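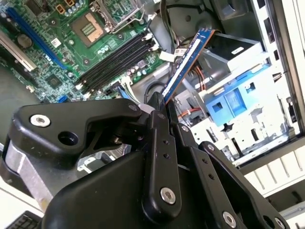
Dumix, the electronics recycling firm, has changed the way it looks after the robot cell that takes apart old office desktops at its Naltetti site. The cell had been losing time to poor grips on memory modules, and maintenance lead Waldemar Pawlak traced most of the trouble to the gripper. The RAM is a hard part to hold well. A module has to be pinched between two narrow fingers and brought past the drive cage and the loose cables, and a small amount of play in the linkage is enough to tilt it. The bolts on the finger linkages are now checked with a torque driver at the start of each shift, and the finger tips are wiped with alcohol at the same time.

The fingers themselves are swapped after 3,000 picks. Before October they were changed only when an operator reported a slip. Pawlak said the old pair usually looked fine by eye, and the wear showed up only when the tips were closed on a gauge strip.

Calibration has changed too. The wrist camera is now checked against the fixed camera every 28 hours of running time – it used to be done once a month. The full check takes roughly 56 minutes, most of it spent waiting for the arm to move through its test positions. If the two views disagree by more than 3 millimeters, the cell stays in manual mode until someone has gone over the camera mount.

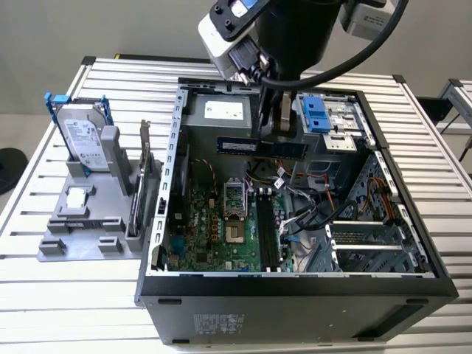 Does the cell have to be shut down for a finger change? The arm is parked and locked out, but the controller stays on so the saved positions are kept.

Spare fingers come from Ansah, which also supplied the first set. Benedicta Quartey, who runs the evening shift, keeps the log of changes on paper next to the controller and copies it into the maintenance system before she leaves. Dumix plans to use the same schedule on a second cell – that one will handle laptops.

By Salamatu Agbenyega
October

28 shares
3 comments

Kamil Ďurica
We do the same check on our line but go by shift, not by hours. Easier to remember.

Ama Nyarko
What do they use for the gauge strip? Ours get bent after a few weeks.

Kamil Ďurica
@Ama plain feeler stock, cut short. Throw it out when it bends.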